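Esponja de soldagem dupla face Talebi

Ref. 2986
Fabricante: Talebi
Venda: por unidade ou em caixa fechada para oficina

Descrição

Esponja de duas camadas para a bancada de eletrônica. Um lado é de celulose verde-clara, porosa; o outro é uma fibra abrasiva verde-escura. Pode ser usada como apoio para fios e peças leves durante a montagem, ou para a limpeza da bancada no fim do trabalho.

Disponível em dois tamanhos, grande e pequeno. Os dois podem ser empilhados, fibra contra fibra — assim a celulose do tamanho menor fica para cima e serve de apoio mais alto ao lado da placa.

Características

Camadas: celulose e fibra abrasiva, coladas
Formato: retangular
Cores: verde-claro e verde-escuro
Tamanhos: grande (ref. 2986) e pequeno (ref. 3721)
Caixa para oficina: 400 unidades do grande ou 500 do pequeno

Modo de uso

Use seca como apoio. Para limpar a bancada, umedeça a celulose com água e torça bem antes de passar. A fibra abrasiva não deve ser usada sobre a placa, nem do lado dos componentes nem do lado da solda. Retire da celulose os restos de fio antes de guardar.

Não encoste a ponta do ferro na fibra. Para limpar a ponta, consulte as esponjas de ferro da linha Dunmont, vendidas à parte.

Na bancada

Tamanhos grande e pequeno empilhados, atrás de uma placa de circuito azul.
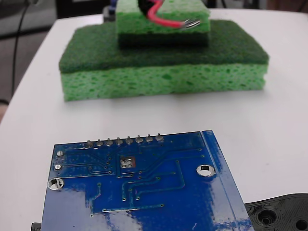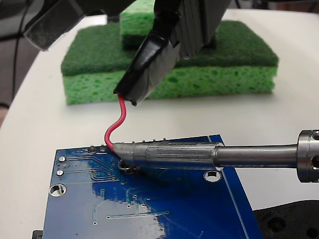
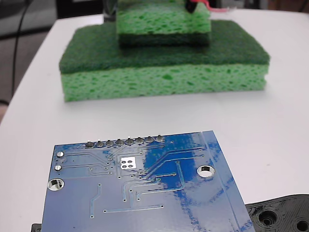
Pedidos e entrega

Pedidos recebidos até as 14h saem no mesmo dia, exceto a caixa fechada, que sai na segunda-feira seguinte. Trocas só com a embalagem intacta. Para oficinas e escolas técnicas, o orçamento é feito por Pao-chu Chu, no balcão da loja Fledcombe ou pelo formulário de contato — informe a referência e o tamanho.

A placa e os fios não acompanham o produto.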